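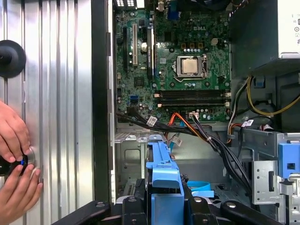

Mansa Addo wrote: Can you say in plain words what "bad grasp" means in the Vira log? The count at Telldale doesn't match the count on our side, and I'd like to sort that out before anyone trains on the August set.

Sure, and sorry, I should have put that in when I opened the ticket! "Bad grasp" is whatever I tag by hand at the end of a run. "Dropped" is what Vira writes by itself when the gripper closes further than it should. The two overlap, so if you add them up you get a number that's too big. Please count one or the other — I'd go with my tags.

Status: open
Component: recording, drive and cable tasks
Target: 3,000 demonstrations, in batches of 300

What's going wrong

The policy we trained on the first batch does fine on anything with a clear edge, and then gets lost near the cables. It slows down, hovers, backs off, hovers again. I watched the replays over lunch and I'm pretty sure we taught it that, because I hover too when I'm driving the arm and can't tell which wire is in front. 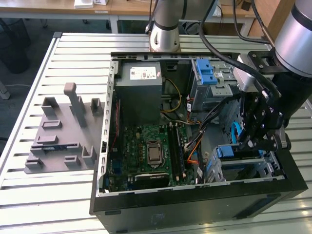 My first guess was the start poses. Mellor resets the arm to the same spot every time unless you switch on the random offset, and I'd left that off for the first 100 runs (my fault, it's a checkbox and I forgot it existed). So a big chunk of the data begins with the same approach. With the gripper above the lower drive bay, like it is here, there's a blue latch close by and a coiled blue cable over toward the middle, and a policy that has mostly learned "go down from here" has no good reason to pick between them. I turned the offset on and recorded a fresh batch.

Result: better, but still hovering. Less of it at the start, the same amount near the wires.

Second guess, the wrist view. I'd been labeling from the fixed camera only, because it's so much nicer to look at, and I skipped the wrist video unless something looked off. Going back through it was a bit of an eye-opener.
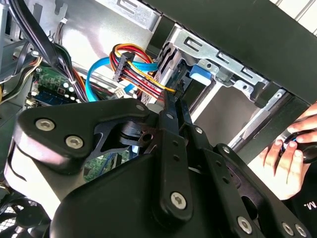 The labels say "cable" for everything that bends, and that's where I think the real trouble is. I wrote that list in a hurry and never went back to it. From the wrist the red, yellow and black power wires and the light blue data cable sit right next to each other, and the finger is already at the edge of the power bundle, so one word for all of it is useless. I've split it into "power bundle", "data cable" and "other cable" and started relabeling. It's slow going! Iteo lets me copy a label forward through a run, but it loses the label whenever the gripper covers the wires, so I have to pick it up again on the other side.

What I'd like from you, Mansa, if you have the time: export the old labels before I overwrite them, and keep both versions. If the new ones turn out worse I want a way back.

Still to do, in this order:

1. Finish relabeling the batch with the random offset on. Leave the first 100 runs alone for now.

2. Retrain on the relabeled batch and run the cable task again from 2 start poses, one near the power supply and one over the drive bay.

3. Record the drive runs again with the drive kept upright and its label facing out, and tag them separately from the cable runs.

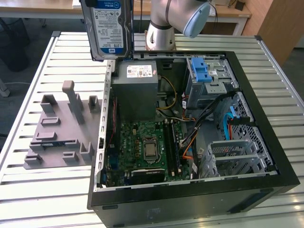 4. Fix the count on the Telldale page so it reads my tags and leaves Vira's "dropped" out of the total. Mansa, I'll ping you when it's changed so you can check it against yours.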